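Unit 4: Tuberculosis in the Community – Handout for Session Two

Latent Infection, Testing and Completion of Treatment

Reading for this session: course reader, chapter 4, and the Mestwood outreach summary distributed in February.

4.1 Infection and disease

Students are expected to distinguish clearly between tuberculosis infection and tuberculosis disease. A person with latent infection carries the bacteria, has no symptoms and cannot pass the infection to others. A person with active disease of the lungs or throat may do so, chiefly through prolonged contact in shared indoor air. The risk of moving from infection to disease is highest in the first years after exposure and is raised by HIV, poorly controlled diabetes, certain medicines that suppress the immune system, and undernutrition.

The usual symptoms of active disease of the lungs are a lasting cough, fever, night sweats, loss of weight and tiredness. Disease outside the lungs is often missed, as the symptoms depend on the part of the body affected.

4.2 Tests in common use

The tuberculin skin test requires two visits: one for the injection and one for the reading, normally between two and three days later. Previous BCG vaccination may produce a positive result. The blood test (interferon-gamma release assay) requires one visit and is not affected by BCG. Neither test can tell latent infection from active disease. A positive result must therefore be followed by a review of symptoms and a chest X-ray, and by sputum samples where disease is suspected.

4.3 Case study: the Mestwood outreach programme

The programme offered blood tests to adults registered at two practices, Gusport and Prirkside. Invitations were sent to 1268 people. At Gusport, letters were followed by a telephone call; at Prirkside, by letter only until the final month. Testing sessions ran until 20:00 on request.

The programme team recorded three points at which patients were lost: before the test, between the result and the X-ray, and during treatment. The second of these had not been foreseen in the original plan.
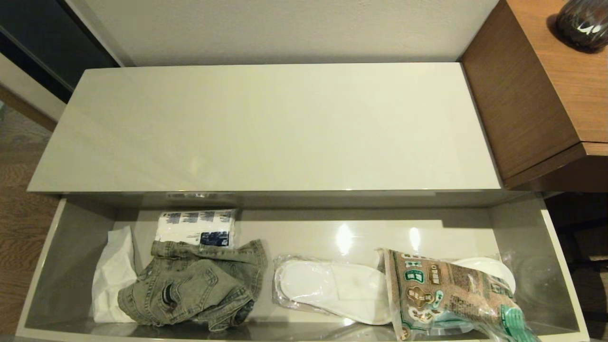
Rautiainen objected that the plan had treated attendance as a matter of individual motivation, when the X-ray department lay two bus journeys from Prirkside and offered morning appointments only. A second letter, on this view, could have made very little difference. The final report accepted the criticism and recommended that the X-ray be booked at the same time as the result is given.

4.4 Completion of treatment

Preventive treatment of latent infection may last three or more months, depending on the medicines chosen. Shorter courses are generally completed more often. Patients should be told about possible effects on the liver – dark urine, yellowing of the skin, persistent nausea – and whom to contact should these occur.

For the purposes of this unit, a patient is counted as having completed a 12-dose weekly course only when every dose has been recorded. Students should note that other programmes set the threshold at 80 per cent of doses, and that completion rates based on different definitions must not be compared directly.

4.5 Preparation for the seminar

Please prepare short written notes on the following:

Which of the three points of loss could a general practice address without additional funding?

What information should an invitation letter contain, and in which languages?

How should stigma be taken into account when contacting patients by telephone?

Notes should not exceed two pages and are to be brought to the seminar in printed form.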